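Evening Front Desk Host, Porell Community Pool and Bathhouse

Part-time, 12 hours a week, starting in May

The Porell has been open since 1973, and a good many of the people who come through our doors learned to swim in the same shallow end where their kids are learning now. We have 600 members, a lap pool that is kept a little cooler than some people would like, a warm pool that makes up for it, and a front desk that has been the heart of the building for as long as anyone can remember. We are looking for someone friendly and steady to look after that desk in the evenings.

The job is mostly talking to people. You will check members in, take payments for day passes, answer the phone, hand out locker keys and (we hope) get most of them back. You will also sell goggles, swim caps, snacks and drinks from the counter, and keep the lost and found shelf in some kind of order. It fills up faster than you would believe, especially after the Grurkeo Seniors have had their Tuesday water aerobics class.

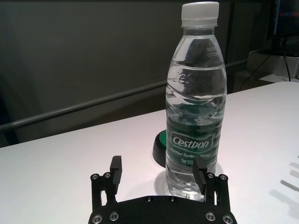
Bottled water, one of the drinks we sell at the desk.

You don't need to be a strong swimmer, and you won't be asked to lifeguard. We always have trained guards on deck while the pools are open. What we would love is someone who remembers names, who can stay kind when the card reader freezes and the line is out to the bike rack, and who doesn't mind hearing the same story about the old diving board more than once. Experience with a cash register is nice to have, but we are happy to teach you. If you speak Amharic or Spanish as well as English, please tell us, as many of our families would be so pleased.

Shifts run from late afternoon until closing, with a short handover from the day host at the start of each one. Your first few shifts will be alongside Abenezer Araya, our front desk manager, who started in this very job himself and still covers the odd evening when we're short. He will show you the booking system, the alarm, and the trick to the supply closet door on the Cadik Street side — it takes a shoulder.

We pay every two weeks. You also get free use of both pools, a family pass for everyone in your household, and half off any class on the schedule. Drinks are free for staff on shift, so please help yourself.

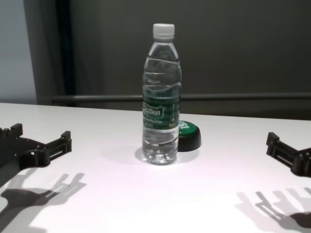 Cestbon water with a screw cap.

To apply, write us a letter, as short or as long as you like, telling us a bit about yourself and which evenings you could work. A résumé is welcome but not required. Drop it off at the desk or mail it to Porell Community Pool and Bathhouse, 102 Gashaw Avenue, marked for Abenezer. We read every letter, and we will get back to you either way — though it may take us a week or two once the spring lessons begin.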